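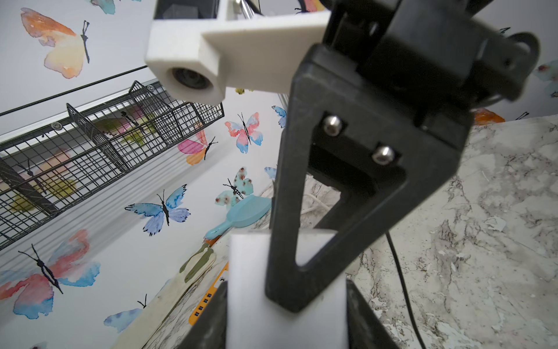 A user writing from Polness had asked whether the caption tool could stop resetting the font every time a new frame is added. Her message was read out first, as it had come in before the agenda went round. She added that she makes long captioned clips for a language class and loses most of an evening to fixing the text, and that she would pay for the full version if this were put right.

It was agreed that the complaint is fair. The reset dates from the last rebuild of the text panel. Support will write back to her and say that the fix is planned, with no date promised.

Clultance photo and clip editor
Minutes of the product meeting, 20/06/2021

Present: design, development (Android and desktop), support, translation. Apologies from the web side.

1. Minutes of the last meeting
Accepted with one correction. Under "Export," the words "all formats" should read "all formats except WebP."

2. Text panel
Development explained that font, size and outline are stored with the frame and not with the project. Moving them to the project would fix the reset but would break older files where each frame has its own style. Design prefers a check box, "Keep text style for new frames," turned on by default. Translation asked that the label be kept short, as the German version already runs over two lines in that panel.
Decision: check box, on by default. Old files open as they were saved.
Action: development to build it, design to supply the label by the end of the week.

3. Frame limit
The free version stops at 400 frames. Support reports that people hit the limit without any warning and think the program has crashed. Raising the limit to 3000 was discussed. Desktop can handle it. On older phones the preview stutters well before that and the app is sometimes closed by the system.
Decision: the limit stays where it is on phones. Desktop goes up to 3000 in the paid version only. A counter will be shown under the timeline in both.
Design noted that the counter must not cover the play button in portrait view, as happened with the zoom slider.

4. Sticker packs from Liang
Liang has offered 22 new stickers, all with clear backgrounds. Two of them have a gray edge when placed over a dark picture. Liang has been told and will send them again. The license allows use in clips that are sold, but the stickers may not be passed on as separate files. Support wants that stated on the download screen, where people will see it before they tap the button.
Decision: accept the pack once the two files are replaced.
Action: support to write the license note, translation to handle the other languages.

5. Vosov import
Files made in Vosov open with the layers in reverse order if any layer is hidden. Development has found the cause and has a test build. Blend modes are still dropped on import. There was some disagreement over whether to release the layer fix alone or wait for both. Support pointed out that the layer order brings in more mail than anything else on the import side.
Decision: release the layer fix now. Blend modes move to the November release.
The help page should say plainly that blend modes are not kept.

6. Undo history
Carried over from last time. Undo still does not cover a crop made from the tool panel, though it does cover the same crop made from the menu. Development had not been able to look at it. Carried over again.

7. Help pages
The page on resizing still shows the old tool icons. The page on frame timing tells readers to open a menu that has been removed. Support will go through the pages in order and mark those that need new screenshots. Design will make the screenshots after the counter in item 3 is in place, to save doing them twice.

8. Any other business
Translation asked for the text file to be frozen earlier before each release. Last time, new strings arrived after the Spanish version had been sent off, and those lines appeared in English. Development agreed to a freeze one week before release, with spelling fixes allowed after that.
Support asked whether the sample project could be made smaller, as it is slow to download on a phone. Design will look at it.

Next meeting: date to be sent by email. Items for the agenda go to support.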